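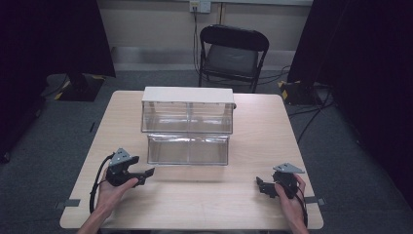
I'm looking for a part-time organizer to help me in my little home tidying business, and if you're the kind of person who can't walk past a messy bathroom drawer without wanting to tip the whole thing out and start over, please keep reading! My name is Jeanine De Haan and I run Posari, here in Ernmont. We go into people's homes and sort out the small stuff: makeup, craft supplies, medicine cabinets, the desk nobody has seen the top of since spring. I have a real soft spot for a clear two-tier organizer like the one on the table, with the lower box stepping out in front so you can get at it, and a flat white lid up top that gives you one more spot to set things down. You'll be filling a lot of boxes like that, so it helps if you like them too.

It was only me for a long time, then Inês Torres joined and we got busy fast (she's wonderful with closets and I'm hopeless with them, so that worked out nicely). Now we have more small-item jobs than the two of us can get to, and the waiting list runs into September.

What the work is like: most visits are in the morning, starting at 9:30, and we're usually done by early afternoon. We clear a table, empty one drawer or shelf onto it, and go through everything with the client sitting right there. Then we wipe down the containers, fit things in, try it another way, and put it all back where the person will really use it. You'd be with me or Inês for your first few visits. After that you'd have your own clients, mostly in town, with a few out past the Ristić garden center.

The job is 20 hours a week and pays $23 an hour, and I pay for the time you spend driving between clients. I keep the bins, liners and label tape at my place, so you won't be buying any of that yourself. You do need your own car.

You don't need experience. Sidra Cheema came to us one summer straight from a shoe store and she was better at folding than I'll ever be! What I do need is somebody patient. People get attached to things, even to a drawer full of old hair clips, and we never throw anything out without a yes from the person who owns it. You also need to be okay with stairs, cats, dust, and keeping quiet about what you see in other people's cabinets. Clear plastic shows every fingerprint, so a bit of fussiness with a soft cloth is very welcome.

It would be a plus if you write neatly (I still do all my labels by hand) or speak a second language. Please don't worry if neither one is you.

To apply, send me a short note telling me about something you've organized, at home or anywhere else, and which mornings you're free. A resume is fine but I'd much rather have the note. You can drop it off at 194 Pavent, side door, or call the shop line after 2 and ask for me. I'll have coffee with everyone who seems like a good match, and then we'll do one paid trial visit together so you can see if you like it.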